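Categoría: Bienestar animal y gestión de centros de acogida

Capítulo 6. La acogida temporal de équidos

La custodia de caballos, asnos y mulas plantea a los centros municipales exigencias distintas de las que impone el alojamiento de perros y gatos. El presente capítulo examina el ingreso, la cuarentena y la identificación de los animales, así como las obligaciones documentales del centro depositario.

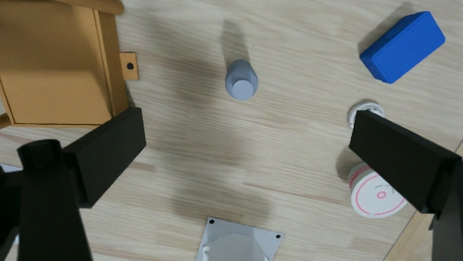 Conviene distinguir, desde el inicio, entre depósito y decomiso. En el primero, el propietario conserva la titularidad; en el segundo, esta queda sujeta a resolución. El caso de Broddale, que se estudia en el apartado 6.3, ilustra las consecuencias de confundir ambas figuras: 20 yeguas permanecieron en el centro sin que constara quién debía autorizar su tratamiento – ni quién debía costearlo.

Rohani Wibisono propone abrir un expediente individual por animal, con reseña, lectura del microchip y valoración de la condición corporal. Este manual adopta dicho criterio.

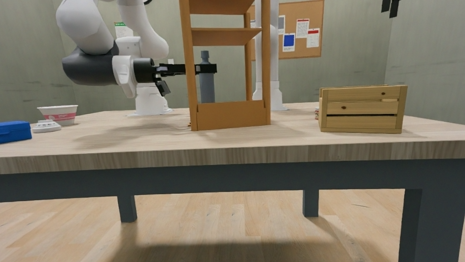

6.1. Recepción y examen inicial

El examen se practicará en el momento del ingreso y será firmado por el veterinario responsable.

Capítulos relacionados
Capítulo 5. Transporte de animales decomisados
Capítulo 7. Adopción y seguimiento
Anexo B. Modelos de expediente

© Ediciones Naltura. Contacto | Volver arriba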